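3.2 The shape sorter and its blocks

I'll admit I came to shape sorters late. When we planned the tabletop part of this study, I wanted stacking cups, and I argued for them through two rounds of drafts. Then I spent an afternoon at the Zirbridge toy library watching small kids ignore the cups and fight over a sorter with half its pieces gone, and that settled it (my drafts went in the bin, where they belonged).

The question in this section is a small one. When a person sets out a sorter for play or puts it away again, which blocks do they deal with first, and does the form of a block have anything to do with it? Earlier work I know of treats the pieces of a set as interchangeable, or sorts them by color and leaves it there. I think that misses a lot. A tall block and a low one ask for different grips, they hide different amounts of whatever is behind them, and they fall over in different ways. Anyone who has tidied a playroom floor knows this in their hands already, and I wanted to get some of it down on paper.

Our sets were put together from the Jurix collection, which is a nice thing to have access to if you like old toys as much as I do. The oldest sorter in it dates from 1951 and has been repainted so many times that the pieces no longer go through their openings. I didn't use it, much as I wanted to! The working sets are newer and the colors are strong and plain, so the notes could say "the yellow one" and everybody knew what was meant. We went through 40 sets before picking the ones for the study, mostly throwing out those with chewed corners or with pieces borrowed from some other toy.

A word about how we name the pieces, as it caused more arguments than anything else in the project. A "tall" piece is one that stands higher than it is wide when placed in its usual resting position. An "arch" is any block with a rounded cutout along one side, whichever way up it happens to be. I wanted to call it a bridge and was outvoted, and I now think the others were right – half of our arches spent their time with the cutout facing the ceiling, and a bridge in that position is a cradle. "Board" means the slab itself. Anything sitting on it or leaning against it counts as being with the board, and anything standing free on the table is called a stray, even when it was put there on purpose.

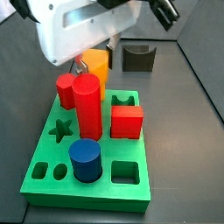

Figure 2. Shape-sorter layout with a green board, a tall red cylinder, a yellow block and a stray black arch with its cutout facing up.

Strays turned out to be the interesting part. I had expected the leftover pieces to be the hard ones, the forms that take some turning before they go in. In our notes the strays were more often the pieces that stood well by themselves. A block with a broad flat base can be parked anywhere on the table and it'll wait for you, so people park it and then reach for something else. Cylinders went the other way. Laid on their sides they roll, and people seem to want them dealt with before they reach the table edge, but stood on end they behaved like any other tall piece and got left alone for quite a while.

Height mattered in a second way that I hadn't planned for at all. Tall pieces near the front of the board block the view of what's behind them, and a piece you can only see the top of is a piece you tend to put off. I kept finding the same remark in my own margin notes: "forgot the back one again." We didn't set out to measure this, so I can't give a proper number for it, but in the sessions coded under the Escobar scheme (see 2.4) more than 300 entries mention a block that was hidden, or mostly hidden, by another. I'd love to see somebody run that as a study of its own, with the tall pieces moved around on purpose.

Color did less than I thought it would. Similar colors next to each other slowed people down a bit, especially two red pieces side by side, where the hand would go to one and then change its mind. Dark pieces on a gray table were easy to find but were often picked up late, and I honestly can't tell you if that's about the color or about where they'd been put. The two were tangled together in our layouts and I should have caught it in the pilot. For the second round we shuffled the positions, which helped, although by then we had fewer sets to work with and the Cornonari room was only free in the mornings.

One last practical point for anybody who wants to try this at home or in a classroom. Give the board some room on every side. We began with it pushed up close to the back of the table, and people ran out of parking space and started piling blocks on top of each other, which made a mess of our coding. Once we pulled it forward the piles mostly went away and the strays spread out in a way we could write down. Board position is given for each layout in the appendix, along with the list of pieces, and the coding of the piles from the first round is kept separate from everything reported in 3.3.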